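Print this page | E-mail this to a friend

Two-arm sorting for a school club demo: scripted moves or learned ones?

Posted by gearbox_mom in Clubs and Student Projects

I help out with the robotics club at my daughter's school in Borville. We have nine kids, grades seven through ten, and I am one of two adults. My background is in payroll, so please go easy on the math.

The club entered the student showcase at Grandorham this year. It isn't a battle type of event. Each team gets a table, a power strip and five minutes to show the judges a robot doing a useful job. Our kids chose cleaning up a toy table. Toys are on the table, the robot arms pick them up and put them in a box, and a run is over when the time is up or everything is in the box. The judges can move the toys before the run starts. That last rule is the one giving us trouble.

We have two small arms, one on each side of the box. The kids wrote the first version as a list of fixed positions. They moved the arm by hand to each spot, saved the numbers and played them back. It works very well when the toys are exactly where they were when the positions were saved. If the airplane is turned a little, the gripper closes on a wing and the plane spins away, or it closes on air.

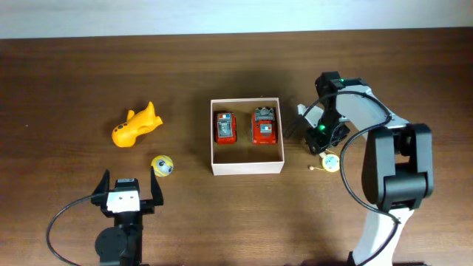
The cars were the easy part because they have flat sides and the fingers can close on them from above. The airplane is harder. The ball is the worst one, because if the fingers touch one side first it rolls, and then every saved position for it is wrong. One of the older students wants to throw out the scripts and train the arms from recorded demonstrations, where a person drives them through the job many times and a program learns from that. She has read a lot about it and I believe her that it can work. She says we need at least 50 recordings to begin with. The younger kids are worried they will have nothing to do while she trains it.

What I would like to know:

Is learning from demonstrations realistic for a club that meets after school until 5:30 and has one decent computer?

If we stay with scripts, is there some middle way to deal with toys that have been moved?

Do both arms need to be working at once, or will judges accept one at a time? The rule sheet only says "the system."

The showcase is in November. We have the room twice a week until then.

Donal Ó Riain

I have coached a team at a similar table event for a few years, so I will take these in order.

Yes, it is realistic, but the recording takes longer than people expect. A single demonstration of one toy going into the box may only last 20 seconds. Then somebody has to put the toys back, check that the recording saved, and throw away the ones where the driver fumbled. Our students got through a batch of 50 in three meetings once they had a routine, and the first meeting was mostly wasted. We had let the driver sit where he could see the table directly, and he was using things the cameras could not see. After that we made the driver watch only the camera view on the laptop. The recordings got slower and the results got better.

There is plenty for younger students to do in this. You need a driver, a person resetting the toys, and a person keeping the log. Swap every ten recordings. The reset person has a real job, as they have to put the toys down in a different place and at a different angle each time. Kids tend to put things back in the same spot without noticing. We made a stack of index cards with a sketch of a layout on each, shuffled them, and the reset person had to copy whatever card came up.

Start with one toy. Pick one of the cars, record only that, train on it and see what you get. If the arm can pick up one car from anywhere within reach, you have something to show. Then add the plane. I would leave the ball for last or ask whether you can choose your own toys. In our event the judges could move things but the team supplied them.

Some points on setup that cost us time:

Fix the box. Tape it down or clamp it. A cardboard box is light, and a finger catching on the wall will drag it. After that every drop is off.

Mark where the arm bases go with tape on the table. When you carry everything to the event hall you will need to put it back the same way. Measure the distance between the bases and write it inside the lid of whatever case you use.

Tie the cables along the arm, with enough slack at each joint for the full swing. Have a student move each joint from end to end with the power off and watch the cable the whole way. We lost a run to a wrist cable that came out of its socket.

Use the same light. Recordings made by a window in the afternoon did not carry over to a gym at 9 in the morning. We brought two desk lamps to every practice and to the event, and pulled the blinds.

As to both arms, I would read "the system" as meaning you can use them however you like, but e-mail the organizer and get it in writing. Ours answered in a day. One at a time is much safer. If both arms can reach over the box, they can hit each other, and the gears in small arms do not like it. Give each one its own half of the table and make one wait in a parked position while the other is over the box.

Keep the scripted version. Save it somewhere and don't let anyone edit it. If the trained one is not ready two weeks before the date, you go with the script and nobody has to stay up late.

halfstep_akik

I'm on team Akik (high school, we did the same showcase last year and placed 3rd in our group). We did NOT train anything. There is a middle way and it's not hard.

Put one camera straight above the table looking down. Find each toy by color. The plane is a different color from the cars, so that part is easy. The program gives you the center of the colored area and which direction it is longest. That's your position and your angle. Then you keep your saved pick move but shift it and turn it by those amounts before you play it.

You have to do a calibration so that camera pixels turn into table inches. We printed a grid, taped it to the table, touched the arm to the corners and wrote down both sets of numbers. Took one meeting. Redo it if anybody bumps the camera stand. Somebody will bump the camera stand.

Problems with it: two red cars next to each other turn into one big red blob. We had the same thing with blocks. Either use different colors or have the program ignore any blob over a certain size and go for another toy first. Also if your table is dark brown or some other warm color, check that the orange and tan stuff doesn't get mixed up with it. We put down white poster board and that fixed most of it. Check that your rules allow it.

For the ball, we put a wide rubber pad on each finger, cut from a jar opener. Come straight down over the center and close slowly. Full speed closing is what makes it roll. We went from missing it nearly all the time to getting it most of the time. I don't have exact numbers.

Our whole program was 3,231 lines at the end, but a lot of that was old stuff we were scared to delete. The part that mattered would fit on a few pages.

Judges asked us a lot more about how we tested than about what method we used. They wanted to see the log. Make the younger kids the owners of the log, and let them do the talking on it. Ours was a spiral notebook with date, toy, where it was, got it or missed it, and why we thought so.

pkettle

We used the Ní Bhriain workbook for our club and chapter two covers grippers. Might be worth getting from the library. Also check your power supply, two arms on one cheap supply will make them go weak when both lift. Don't know about the learning part, never tried it.

gearbox_mom

Thank you all. I read these out at the meeting. We are going to do the overhead camera first, and our older student will record demonstrations with one car on the days when the camera group is working on the laptop at home. She was fine with that once she heard about the index cards, and the younger ones have already drawn about 30 of them.

I wrote to the organizer. One arm at a time is allowed, teams bring their own toys, and a covering on the table is allowed if it lies flat. The box is taped down now. I have ordered a second power supply.

The ball stays in for now. The seventh graders voted on it.

Contact the moderators | Copyright the posters and the site | Back to top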